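Notes pour l'intervention, version longue (je couperai en parlant)

Bonjour à tous, merci d'être restés après le café. Moi c'est Sekar Oei, je m'occupe des achats d'équipement chez Grandevthorpe, et je vais vous parler d'argent, donc du sujet que tout le monde garde pour la fin !

Trois vues, je les laisse défiler tranquillement avant de parler.
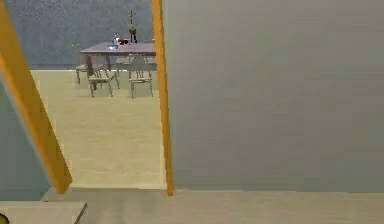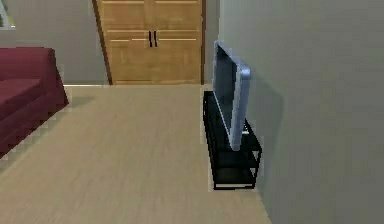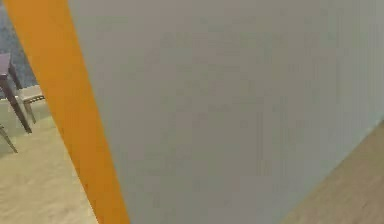 Un appartement simulé, vu de l'intérieur.

Alors, le budget. Quand on a commencé à chiffrer le projet Isura, j'avais une seule ligne dans mon tableau : « robot ». Une ligne, un montant, une signature, et hop, on passait au suivant (j'étais très fier de mon tableau). Sauf qu'un robot mobile, il faut bien qu'il aille quelque part — et c'est là que mes colonnes se sont mises à pousser. Prenez la table à manger avec ses chaises gris clair, derrière la grande ouverture : pour moi c'était du mobilier, pour le fournisseur c'est une largeur de passage, un type de base roulante, donc un prix. J'ai demandé deux devis, un chez Grube, un chez Previer, et ils ne posaient même pas les mêmes questions ! Grube voulait les dimensions des portes, Previer voulait savoir quelles portes de placard on comptait faire ouvrir.

Demander à la salle : qui a déjà budgété la simulation à part ? (Attendre un peu, laisser lever les mains.)

Chez nous elle était cachée dans les « frais divers ». Je l'ai sortie, avec sa ligne à elle : licences, machine de calcul, et surtout du temps de quelqu'un. On a prévu environ 16 semaines de simulation avant la commande ferme, et je me suis battu pour les garder. Déplacer une table dans un logiciel, ça me coûte un après-midi. Changer de base une fois le bon de commande parti, je vous laisse imaginer la tête de mon directeur.

Ensuite la maintenance : six visites par an dans notre contrat, pièces d'usure à part. Lisez bien cette clause, moi je l'ai lue trop vite.

Passer au tableau des coûts. Garder du temps pour les questions sur la location, il y en aura.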